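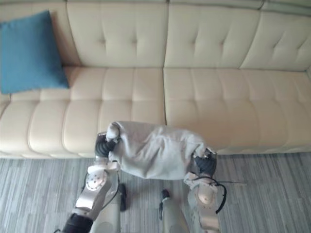
Fig. 1. Both grippers on the gray pillow, just in front of the seat edge. Pillow-placing task, home setup.

Week 6 notes: The pillow fault, or what happens when two arms share one object

These are my notes from the session, tidied up a bit. If you were there you can skip to the homework at the bottom. If you weren't, please read the whole thing before you touch the robot, and then come find me or Safta Ghiță for the sign-off.

So. The task is boring on purpose: pick up a pillow with both hands, carry it to the sofa, set it down on the seat. We've been running it since the start of the course and by last week the log had 1722 attempts in it. I'd gotten very comfortable (too comfortable!) and I was standing closer than I tell all of you to stand.

What went wrong

Attempt 1529 is the one I want to talk about. The pickup was fine. Both grippers reported closed, both arms started the move toward the sofa, and partway through, the left arm stopped. No alarm, no red light. The left controller had missed its position updates for 257 milliseconds and did exactly what it's set up to do, which is hold still. The right arm had all its updates and kept going.

Now think about what a pillow does in that situation. A pillow stretches! If we'd been carrying a wooden tray, the force at the right wrist would have shot up right away and tripped the limit. With a soft thing full of stuffing, the force climbs slowly and stays under the limit for a good long while. The right arm pulled, the seam on the pillow gave, and the right arm swung out sideways with a handful of cover in it. It passed the spot where I had been leaning a moment before. Grigore Dobre hit the stop button and that was the end of it – nobody hurt, one dead pillow.

Have another look at Fig. 1 with that in mind. The fabric is bunched up where the fingers pinch it, wrinkled through the middle, and sagging along the bottom. There's plenty of slack in there. Slack is good for the pillow and bad for us, because slack hides a disagreement between the arms.

Why the limit didn't save us

We had one safety check on force and it was tuned with the tray. Ecaterina Tănase asked in class why we didn't just turn the limit down, and it's a fair question. I tried it. At a limit low enough to catch the pillow, the robot quit on perfectly good runs every time a gripper brushed the seat cushion. You end up with people clearing stops all afternoon, and people who clear stops all afternoon quit reading them. I've done it myself.

The better signal is the distance between the two grippers. While they're holding something together, that distance should stay close to what the plan says. It doesn't matter if the object is stiff or floppy. In the log for 1529 you can see the gap growing well before the force does anything interesting.

What we changed

1. If either arm holds, both arms hold. This should have been there from day one and that's on me.
2. The gripper distance gets checked the whole time both hands are closed on one object. Too far from plan, everything stops.
3. After a stop, the grippers stay closed until a person says open.
4. Everybody stays behind the tape while the arms are powered. Me too.

Silviu Stanciu also went over the cables, because the missed updates had to come from somewhere. You'll notice in the figure that there's a black cable down the inner side of the left arm and another one looping out from the right. Loops like that need enough length for the full reach but they can't be so long that they snag. He found a connector on the left side that wasn't seated all the way. I'd love to tell you that was the cause. It probably was, but we reseated it and haven't been able to bring the fault back, so in the report it says "likely" and it's going to keep saying "likely."

Homework

Get the log for attempt 1529 from the course folder. Plot gripper distance and right wrist force on the same time axis. Mark where the left arm stopped, where your distance check would have fired, and where the seam let go. Then write half a page on this: what should the robot do if the stop comes while the pillow is already touching the seat? Cosmin Lazăr and I disagree on it, so argue either way – I just want to see your reasons.

Due the first week of September. The next session is on grip force and I'm bringing new pillows.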